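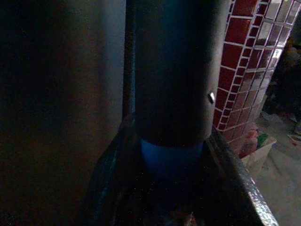 Part 2: Sweeping with the stand-up dustpan

Print this page | E-mail this page

I wrote this part for people who just moved into the Zallitz house and found a broom and a long-handled pan waiting for them. I've used the Carico set for years and I still sweep in the order below (Burgi Hofstetter does it backward and gets the same floor, so don't worry too much).

Before you start

1. Push the blue stick into the socket on the pan and turn it until it stops. Tug on it once. If it comes off in your hand now, it would have come off over the tiles later, with everything in the pan.

2. Screw the broom head on snugly. I go hand-tight and then a tiny bit more — please don't use pliers, the thread is plastic and Gion Eder has already stripped one.

3. Pick up what you want to keep. Toys, bags, the good clothespins, anything that rolls. I drop the small stuff in a bucket and sort it out when I'm done.

Note: bags lying flat on the floor are the worst for hiding grit. Lift them, shake them, and put them somewhere that isn't the floor!

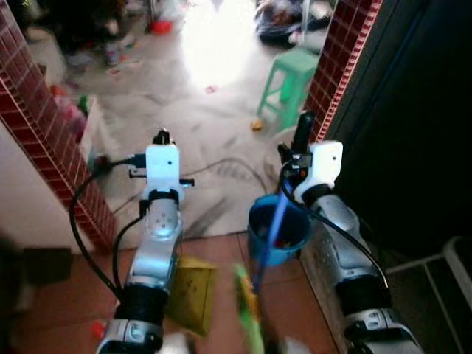
4. Open the door all the way. A half-open door collects a little line of dust behind it and you'll only find it when you close up.

5. Start in the corner farthest from the doorway and work toward the pan. Short strokes, with the bristles staying on the floor. Long swings look great but they send everything up the wall.

6. Set the pan down flat with its open side facing you and keep one hand on the stick. On square terracotta tiles like ours I line the lip up along a tile instead of across a joint, so the crumbs don't slide underneath.

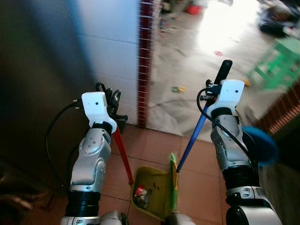 Wrappers go in first, by the way. If you leave them for last they ride on top of the broom and you end up chasing one piece of paper all over the room, which I have done more often than I'd like to admit. Then bring in the fine dirt with two or three light strokes, pull the pan back 2 inches, and sweep up the thin line it leaves.

7. Carry the pan level to the trash and tap it out. Tap the rim, not the stick.

Caution: don't sweep up anything wet. It cakes in the bristles and you'll be picking at it with a fork. Glass gets done with gloves on, and the bits go straight into a box.

Putting it away

8. Stand the broom with its bristles up, or hang it. I leave mine by the tiled wall, clear of the door.
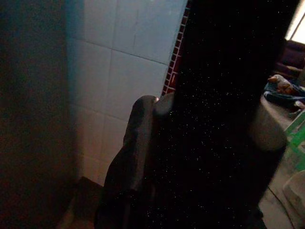

Once a month I wash the pan and the broom head in warm water with a drop of dish soap, let them soak 30 minutes, and dry them outside. Waltraud Strebel skips the soap. When the bristles start to splay, order a new head and keep the stick, they fit both sizes.

Next: Part 3, Mopping

Questions? Contact Rupert Brunner | © Zallitz House Guide | Back to top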